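Tamerdale Players' Help Pages
Section: Organised play and deck registration

Question

Replacing a damaged card during a sanctioned Cindis tournament

I should be grateful for guidance on the correct procedure when a card becomes damaged part way through a sanctioned event. At the Putden open I had registered a 50-card deck on the standard form and played two rounds without difficulty. During the third round one of my cards, a foil printing of Zapata, was bent at the corner while my opponent was shuffling. The judge ruled that it could be identified from the back when in its sleeve and asked me to replace it before the next round.

I did not have a second copy with me. A fellow competitor offered to lend me one, but it came from an earlier printing, with slightly different wording in the text box. The judge permitted it. After the event another player told me that this should not have been allowed, that the printing must match the one on the registration form, and that I ought to have been given a proxy.

My questions are as follows. Is a borrowed card of a different printing acceptable? In what circumstances may a judge issue a proxy? Would it have made any difference if the damage had been my own fault?

Posted June 3, 2025

Answer 1 (accepted by the person who asked)

The judge's decision was correct on the account you have given.

The registration form records the name and number of each card in the deck. It does not record the printing, and there is no requirement that a replacement should come from the same set as the original. Where two printings differ in wording, the most recent official text applies to both. Your borrowed copy of Zapata would therefore have been played exactly as the newer version reads, and your opponents were entitled to ask the judge for that text at any time.
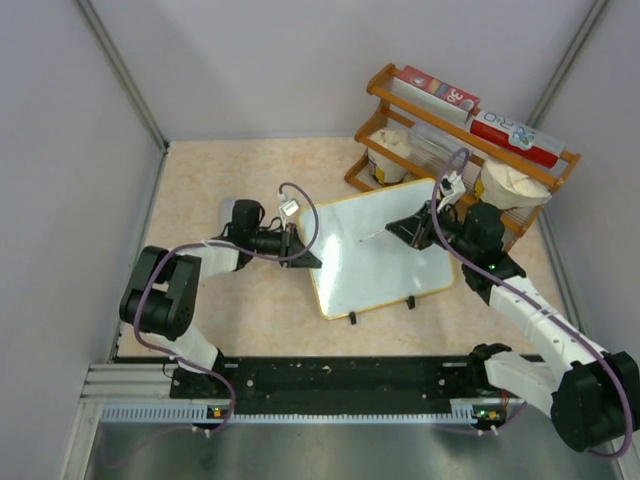 Proxies are a separate matter and are often misunderstood. A proxy may be issued only by the head judge, only for the event in progress, and only where the original card was damaged in the course of that event or was supplied in a faulty condition from a sealed product. The player must keep the original card at the table and show it on request. Larger events normally keep a list of proxies issued, and where no printed form is to hand a small whiteboard will serve perfectly well, provided that the list is copied to the event report before it is wiped. A player may not make a proxy at home and bring it to the venue, even for a card already owned.

As to fault, a proxy should be refused where the player has damaged the card deliberately or through plain carelessness. Damage caused by an opponent during shuffling would not count against you. Had you been responsible yourself, you could still have used a borrowed copy, as the rule on fault applies to proxies and has no bearing on genuine replacements.

Please note that if no replacement can be found and no proxy is granted, the usual remedy is to remove the card and substitute a basic card from the approved list. The deck must not fall below its minimum size. Players are advised to ask for the ruling to be noted on their form - this avoids a second discussion if the deck is checked in a later round.

Found helpful by 13 readers

Answer 2

I would agree with the above. At our club in Tamerdale the same rule is followed, although we do ask players to change all their sleeves if the replacement goes into a new one. A single fresh sleeve among worn ones can be as easy to pick out as a bent card.

I would add that foil cards tend to curl in a warm hall. At an event last August a player was asked to replace 9 foils at the deck check, and he had ordinary copies of only a few of them. It is sensible to carry non-foil copies of anything you could not readily borrow.

Found helpful by 9 readers

Answer 3

My understanding was that different printings are not allowed if the artwork is different, because the opponent might not recognise the card. I was told this at a shop event some years ago and have always kept to one printing for that reason.

Comment on Answer 3

This was a house rule at certain shops and does not form part of the tournament rules. Alternative artwork is permitted provided that the card is genuine and its name can be read. Organisers of unsanctioned events may set their own conditions, so it is advisable to check beforehand.

This question has been viewed 1736 times. Further answers may be submitted by registered members.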